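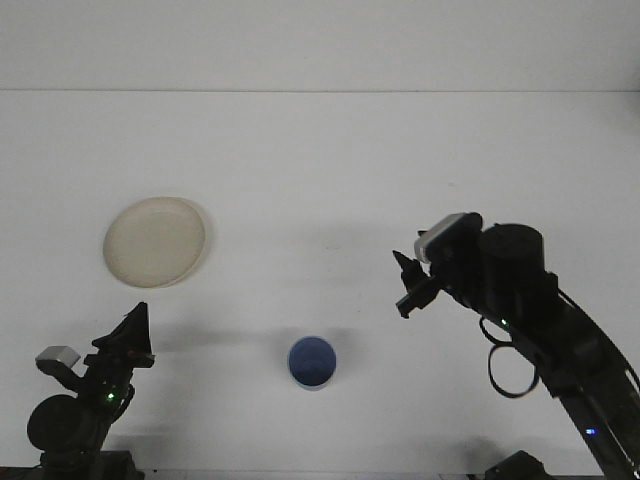
Cup and plate storage: mouth down, upright, or resting in the dish?
Forum: Tableware and Small Kitchens > Storage and Drying

fotis_v
Original poster
I have a small table against a white wall that gets used for breakfast and has no shelf over it. One cream plate and one blue cup live there full time. The plate is from Dernholm, the cup is a Zumus. I want a fixed resting position for the cup between uses. Requirements: it dries inside, it doesn't collect dust, and it doesn't take up more of the table than it has to. The cup is 91 mm tall and 49 mm across the base. Drying time mouth up after a hand wash is 6 hours in this room, measured in May with the window closed. What do people do?

melina_sarantis
Mouth down, always. Dust settles from above, so put the closed end on top. The only question is what goes under it.

dphromma
Disagree on "always." Mouth down on a smooth matte surface seals the rim. The water has nowhere to go and you get a ring on the table and a stale smell in the cup. If you go mouth down you need a gap of at least 2 mm under the rim. A rack or a folded towel will do it.
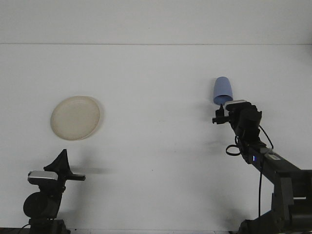
melina_sarantis
The rim contact problem depends on the cup. Some have notches or a slightly wavy lip and drain fine on a flat top. A tapered cup is also the more stable shape when inverted, as the wide end becomes the foot. With Fotis's cup turned over you can see how much narrower the closed end is than the mouth, so it would be harder to knock over that way than standing upright. I would take the towel and leave the plate out of it.

fotis_v
No notches on this one. The lip is flat. I tried the towel and it slides on the table.

h_obura
Why is the plate on the table full time? A plate left face up collects exactly as much dust as the cup you are worried about. Stand it on edge in a rack. You recover most of the footprint that way, and the cup can go wherever you like.

fotis_v
Tried a rack. The Xenos one is spaced for thin china and the raised rim on this plate won't go between the wires. I wipe the plate before use. It takes a few seconds and I don't consider it a problem.

h_obura
Then wipe the cup too and leave it upright. You are solving for one item and ignoring the other.
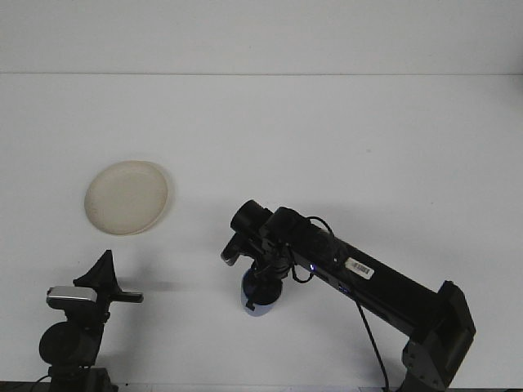 And before anyone brings it up, upright only works if the cup is dried by hand first. Use a lint-free cloth, push it all the way to the bottom, turn once, done. I have done it like this with 49 cups at the Enisport clubhouse after every event and none of them smell.

dphromma
Hand drying is fine for an event. For one cup used twice a day I would not bother. Fotis, have you tried leaning it inside the plate? The raised rim should act as a stop. Mouth toward the edge, cup on its side or close to it. Air gets in, most of the water runs out if the angle is right, and the two items share one footprint.

fotis_v
It stays put. The mouth ends up pointing up and out over the rim, though, so I don't think much water would run out at that angle.

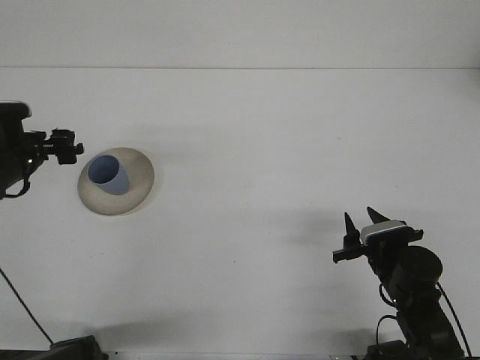 Replies, page 2

dphromma
Agreed, that angle is wrong for draining. The open end needs to be lower than the base. Try resting the base on the rim with the mouth down toward the middle of the dish. The water collects in the flat part and you pour it off.

melina_sarantis
So now there is a wet plate as well as a wet cup. I still say towel. Put a strip of shelf liner under it and it won't slide.

magda_vl
Moderator
Moved here from General. There is an older thread on shelf liner under drying mats in the same section. Please keep brand comparisons out of this one.

fotis_v
Liner is ordered. Until then I am running base on the rim, mouth in the dish, and timing it against the 6 hours. Will post the figure for both.

h_obura
Time the hand-dried one as well.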